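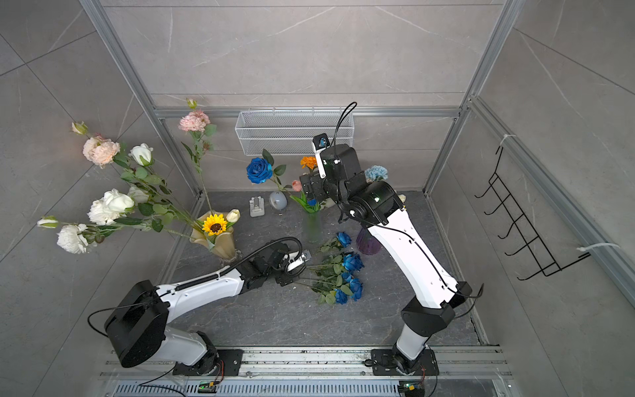
Blue artificial roses on the worktable.

Progress report to the Khalaf Fund: Tornano district leak survey
2025-06-27

1. Work completed

The acoustic survey of the Tornano distribution network covers 53 miles of buried main. Loggers were placed on valves and hydrants and left in position for two nights at each location. A total of 1,719 service connections fall within the surveyed area. Cast iron mains in the older streets gave clear correlations. Results on plastic pipe were weaker, and closer logger spacing was used there from January onward. 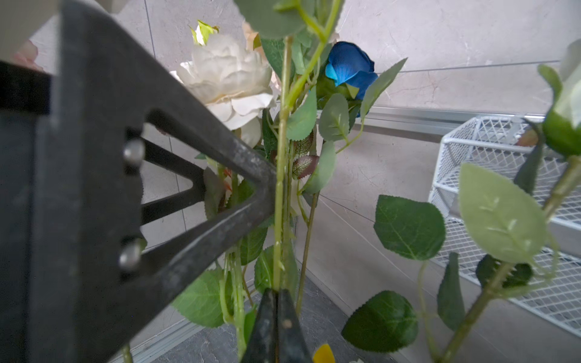
Wetotum Water Utility | Department of Network Maintenance

2. Repairs and data

Repairs are being made in order of estimated loss. Most of the leaks excavated to date were at service saddles and old repair clamps. Two excavations found no leak; both sites will be surveyed again at night with the pressure raised. Minimum night flow into the Zaden pressure zone is recorded at the inlet meter every 15 minutes. The meter was recalibrated in January, and earlier readings have been corrected for the offset.

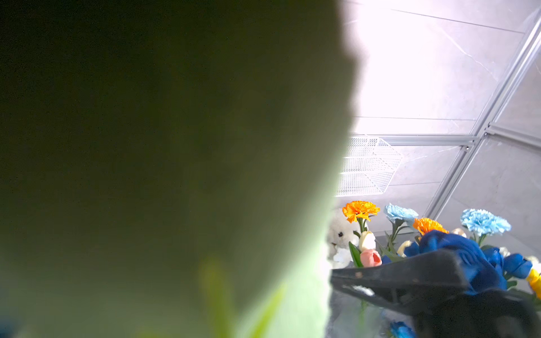
The corrected readings are stored with the originals so that either series can be checked.

3. Budget and next period

An amount of $3,000 has been moved from travel to logger batteries. Total project cost is unchanged. The next period covers valve inspection in Zaden and replacement of 600 feet of main on the north side. Pavement permits for the second item are pending.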